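Forums > Making & Repair > Paint and Color > Orange, again

New posts | Members | Search | Log in

We use cookies to keep you signed in. Accept | Settings

**Matching an old enamel orange**

bevow_fan
Posted July 19, 2019

I finally got my hands on a Dunstan garden cart, and I love it! The frame is solid and the wheels roll beautifully, but the orange has faded to a sort of canned-salmon color on the sunny side. Under the seat plate it's still bright, so I have a good patch to match. I've painted 3 test cards so far — Kerari 165 is too red and Kerari 398 is close but goes brown in the evening. Any tips?

gluepot
Oh, nice find! Rub the clean patch with a little wax before you compare. Old enamel goes chalky even in the dark, and you'll end up matching the chalk. I'd try 398 with a touch of yellow in it.

tinsnips
Disagree on the yellow. Orange over gray primer always looks brown in low light. Put 398 over white primer and look again before you start mixing anything.

gluepot
White primer shows every chip, though. On a cart that hauls bricks you'll be looking at white dots by February.

marigold_shed
Can I put in a word for orange next to gray? I'm doing my whole workbench that way, and it's such a cheerful pair. The orange looks warmer the minute there's a cool color beside it, and even a shadow on it reads as orange.
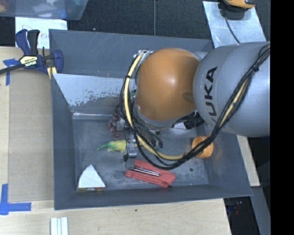
Orange cover, bluish-gray arm, gray bin. My color scheme in one shot.

bevow_fan
Ooh, I like that a lot. The cart handles are bare steel now, so I could do them blue-gray and leave the tray orange. Does Vuslow still make that slate color?

tinsnips
They do, 476. Lovely stuff, levels out like glass. But please don't paint the handles on a Dunstan! They were bare from the factory, and oil is all they need.

marigold_shed
It's a cart, it can have blue handles :)

bevow_fan
Ha, I'm with marigold on this one. White primer card is drying on the windowsill, and I've ordered 100 ml of the 476. Will post the cards side by side once I've seen them at dusk.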